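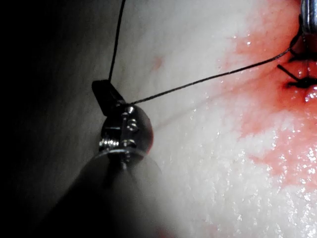 Wednesday, October 2, 2019
Thread bench, Prostwood building, lower lab

Carried on with the knot-pull tests on the black braided thread. Riaan had left the tester on with the grips set for the old polyester, so the first pull slipped out of the lower grip and I threw that reading away. Changed to the rubber-faced grips, tightened both by hand, then a quarter turn with the key. No slipping after that.

Load cell zeroed cold, then again after warm-up. It had moved a little. I used the second zero. The calibration sticker runs out in November and Böttcher will not come for one instrument, so the balance and the small oven should go on the same visit. Ketsara has the form.

Thread is the Prakulex spool, lot 605, opened today. The inner bag was still sealed. The outer carton had a soft corner and a water mark on it from the Pralluston store, where the shelf by the outside wall gets damp every fall. I kept the carton in case we need to argue with them about it.

Straight pulls first. Broke in the middle of the span, clean, small tuft of fiber at each end. One broke right at the top grip and is marked with a G in the sheet. I did not leave it out, but it should not go into the average.

Then the knots. Surgeon's knot with one extra throw, tied around the plastic tube, slid off and mounted with the knot halfway between the grips. Pulled at the slow speed. They all broke at the knot or right beside it, as expected. The square knots without the extra throw behaved differently: the ends crept in before the break, and in two of them the knot came open and the thread never broke at all. Those are entered as "slip" with the peak load next to it. Riaan wants to call a slip a failure at zero. I think the peak is worth keeping. We can decide when both of us are looking at the same plot.

Ends were cut to 17 mm. With shorter ends I would expect more slipping, but that is a separate run and I don't want to mix them.

Wet thread: started the soak at 1030. Dish covered, plain saline, left on the bench by the window. It should have gone in the incubator, but the incubator was full of Ketsara's plates. Bench temperature is written on the dish lid. Pulled the soaked pieces after lunch. Blot once on each side, mount right away, pull. If you wait, the piece starts to dry near the grips and the readings wander. The wet knots felt tighter when I set them and the ends stayed flat. Numbers are in the sheet, tab 3. I have not compared them with the dry ones yet.

Also looked at curved needles with thread attached, for the pull at the needle end.
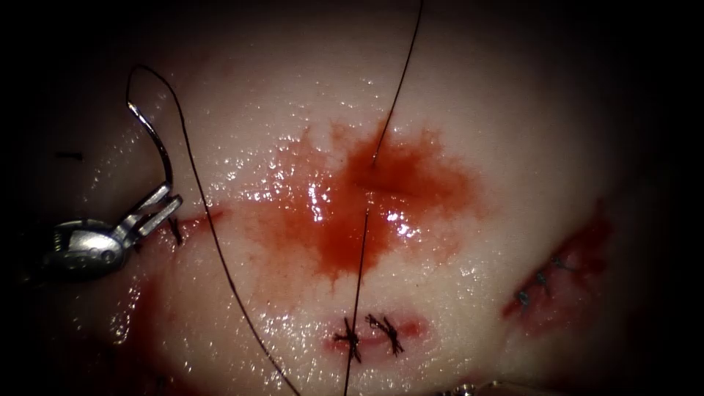
Curved needle above the pad, with the thread looping over the top of the arc.

For that pull the needle has to be held by the body and not by the thread end. Gripping near the join pinches the metal and you end up measuring the pinch. I tried the small pin vise from the drawer and it marks the needle but holds. Need a piece of copper sheet to line it. There used to be some in the cabinet under the sink.

Problem with the logging program: it stops writing at 3000 lines and gives no warning. I lost the tail of one slow pull that way. Set the sample rate down by half and it was fine for the rest of the day. Please leave it there until I have asked for the newer version.

Saline is low, one bottle left. Gloves in medium are out.

To do
Repeat the first straight pull (grip slip, no usable reading).
Second spool from the same carton, to see if the damp got anywhere.
Line the pin vise, then needle-end pulls.
Ask Ketsara for one shelf in the incubator overnight.
Send Riaan tab 3 once the G and slip entries are marked in color.

Tester off at the wall, grips wiped, offcuts in the bin.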